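Frequently Asked Questions: Helping with the Spelling Table

Welcome, and thank you so much for wanting to spend an afternoon moving little cubes from one spot to another with us! These are the questions people send in most before their first visit to the Fetmont room. Tyra Ljungberg put the answers together, with plenty of help from everyone on the Cundon project. Last updated 4 Aug 2022.

What is Cundon, in plain words?

Cundon is our project for teaching a pair of robot arms to do small tabletop jobs by showing them how a person would do it. You guide the arms through the job, the computer records every movement along with the camera views, and later on a learning program studies the whole pile of recordings and tries to work out the job for itself. One recording of one try is what we call an example (you'll also hear "episode" in the hallway, and it means the same thing).

Do I need to know anything about robots?

Not a bit. If you can be patient with your own hands you'll do fine. We've had people come in who had never touched anything like it and were happily sliding cubes around before their coffee was finished, and we've had engineers who needed a good long while to stop fighting the controls. Your first 13 examples are practice and don't go into the collection, so please don't fret about them.

What is the spelling job?

There is a word on the whiteboard at the back of the table, and there are letter cubes on the marble. Your job is to use the arms to find the letters of that word and set them in a row in the open space, reading left to right from where you sit. That's the whole of it! The words are short, mostly fruits and animals, and we change them when we change the list.

What does the table look like when I sit down? 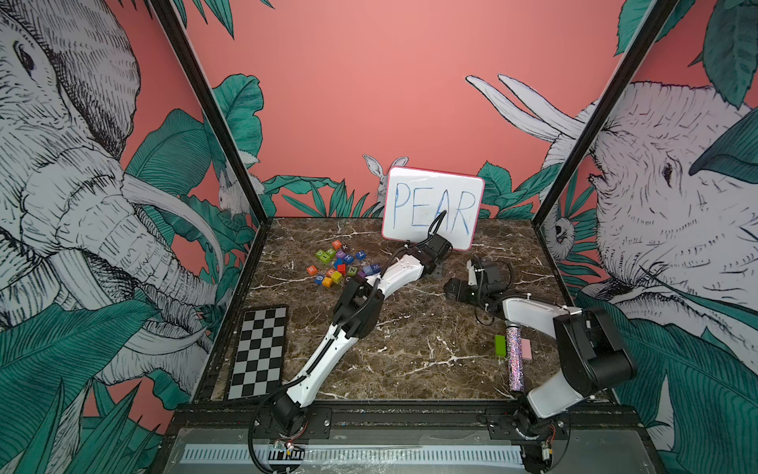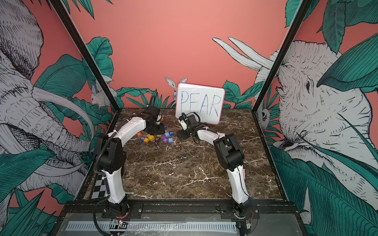

PEAR on the whiteboard, with the letter cubes toward the left and an arm on either side.

The cubes get a fresh scatter before every example, and we do mean a scatter. Give them a good mix with your hand, let them land at whatever angle they like, and resist the urge to tidy. If every letter is always sitting nicely upright, the program never learns what to do with one that's leaning on its neighbor.

What if the letter I need is facing the wrong way?

Turn it. You can tip it with one gripper, or hold it with one arm and turn it with the other, whichever feels natural to you. We love having both ways in the collection. The only thing we ask is that you don't reach in with your own fingers while the recording is running. If you do (everybody does it once), just stop, mark the example as spoiled and start again.

Does it matter which arm I use?

Use the one that's closer, generally speaking. If you have to stretch an arm all the way across the other one, it's usually nicer to set the cube down in the middle and pick it up again from the other side. Keep an eye on the cables around the wrists when you do this. They have some give, but a slow, wide turn is kinder to them than a quick tight one.

I dropped a cube. Is the example ruined?

Oh goodness, no. Drop it, pick it up, carry on. Those recoveries are some of the most useful examples we get, and Savier, the program we train on all this, did noticeably better at picking up fallen cubes once we stopped throwing them out. Mark an example as spoiled only if a cube leaves the table, if you touched something by hand, or if the arms stopped on their own.

May I move the checkerboard card?

Please leave it where it is. We use it to line up the cameras, and if it gets nudged, just let whoever is running the room know before you record anything more. You won't be in trouble, it's a quick check and then you're off again.

How many examples are there so far?

At the last count we had 866 good ones for the spelling job. We're hoping to have a much bigger set by October, when the next round of training begins.

How long is a visit?

A visit is 2 hours, with a break in the middle that we really would like you to take. Your shoulders will tell you why. There are never more than eight people signed up for one day, so you won't feel hurried along.

Will the examples be shared?

Yes, the recordings and the notes that go with them will be placed in the Priedītis collection, where other groups can use them for their own training. Your name isn't attached to anything. Each person gets a number on the first visit, and that number is all that goes into the notes.

Can I bring a friend along?

Of course, as long as they write to us first so we can find them a chair and a time at the controls. Send a note to the Fetmont desk with both your names and a couple of days that suit you, and Tyra will write back.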